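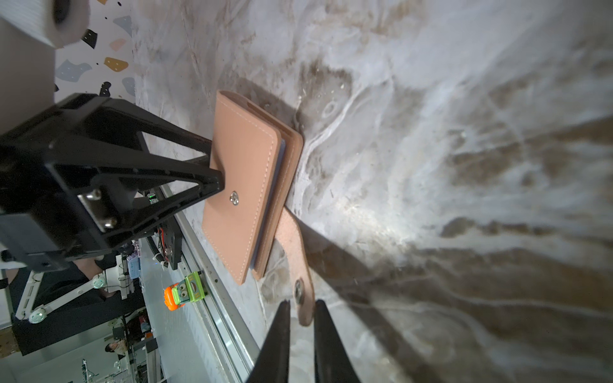
Right arm closes too high on thin parts after a rail move (two-arm tabletop cell)

I look after a two-arm cell on a Broltton rail and I love this thing, but one arm is driving me up the wall. Since I slid the bases along the rail to get more reach in the middle, the right gripper no longer agrees with the table about where the table is. Thick objects are fine. Thin, flat ones are a lottery. The strap tab on the pink wallet is my worst case: one gripper holds down the cover, the other goes for the tab between its fingers, and on a bad run the fingers shut just above the leather and come up with nothing. The shadow of the fingers runs right across the marble pattern too, so judging the gap by eye from the wrist camera is hopeless, at least for me.

What I've tried so far:

Re-homed both arms. No change.
Swapped the fingertips for a new pair. No change, but they look great.
Lowered the grasp height by 2 mm. Now it gets the tab near the left side of the table and scrapes on the right side. Scraping is worse than missing, so I put it back.

The left arm is spot on everywhere. Same arm, same gripper, same rail. Controller is a Gustley, if it matters, and the offsets live in the usual table file. Has anybody chased one of these down? I'd really like to understand it and not just fudge the number again!

Posted June 2023 by Cristian Lozano
Viewed 1854 times

Bradley Haworth

Great problem, and your third test is the giveaway. If one offset is right on one side of the table and wrong on the other, you don't have a height error, you have a tilt. An offset moves the whole working plane up or down. It can't fix a plane that leans.

You moved the bases, so I would look at the plates under them. When you slide a mounting plate along a slotted rail, any bit of grit or a cable strip caught underneath will lift one edge. It doesn't take much. The error grows the further the arm reaches, and the places close to the base can still look perfect. That's why people blame the gripper first (I did, for a whole afternoon, on a cell much simpler than yours).

Take the load off the arm, back the bolts out, clean the rail and the bottom of the plate, then put it back and tighten in a cross pattern. Don't tighten one side all the way and then the other. You can walk the plate up on its edge that way without feeling it.

After that, probe the table in a grid and look at the numbers. I'd go for 12 points. Four will tell you there's a tilt, but with more of them you can tell a tilt from a table that sags in the middle, and those need different cures.

Also check that the hose and cables still have enough slack in the new position. A hose that pulls tight at full reach will tug on the wrist, and it can look like a calibration fault.

Fluvach

try a firmware update? fixed a gripper thing for me once. different gripper though

Cristian Lozano

Answering my own post so the whole fix is in one place. Bradley had it! There was a sliver of old tape under the right mounting plate, on the side toward the wall. Thank you, thank you. I skipped the firmware and the cell is happier than it has been in months.

Writing it out in order for the next person who moves a base:

1. Park both arms low and power down before touching any bolts. Support the upper arm with your hand or a block. The brakes hold on ours, but the arm is heavy and the plate is small.

2. Do one base at a time and leave the other as your reference. I marked the rail beside the plate with pencil, loosened the bolts in turn, lifted the plate clear, and wiped the slots and grooves. Look along the cable strips on the rail while you're down there, as that's where my tape came from. Take any small stuff off the rail before you slide anything. Poker chips from the card-and-chip task end up on ours all the time, and one of those under a plate would be a spectacular version of my problem.

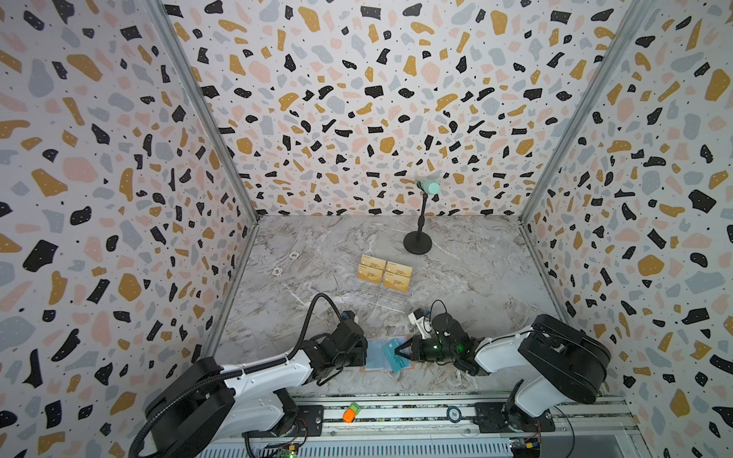 3. Tighten crosswise in two passes, first snug, then to the figure in your rail manual. Check against the pencil mark between passes. Mine crept a little on the first go and I had to start over.

4. Power up and move the arm slowly by hand through its reach with the gripper empty. Watch the hose loop the whole way. If it goes flat or catches on the elbow, give it more slack at the base clamp.

5. Clear the table completely, trays and stands included, and probe the grid. Bradley's 12 points took me less time than making coffee. Save the raw readings along with the fitted plane. I keep mine in a plain text file next to the offsets, with the base positions on the first line.

6. Run a thin-part test before you go back to real tasks. I like a card lying flat near each corner, then in the center, then the strap tab. I did 68 picks over two sittings. The right arm missed once, and that was a card I'd set down half on top of another card.

I've put the grasp height back to the original number for both arms, and it's lovely to see the same value in both rows again.

One thing I'm still working on is the glare on the table. It doesn't hurt the picks now, but it makes the wrist view tiring to watch. I have a matte light cover from Begović on order and will add a comment once it's up.

Bradley Haworth

Tape! Very glad it was that and not a bent plate. For the glare, try turning the light toward the back wall before you fit the cover. You may find you only need one or the other.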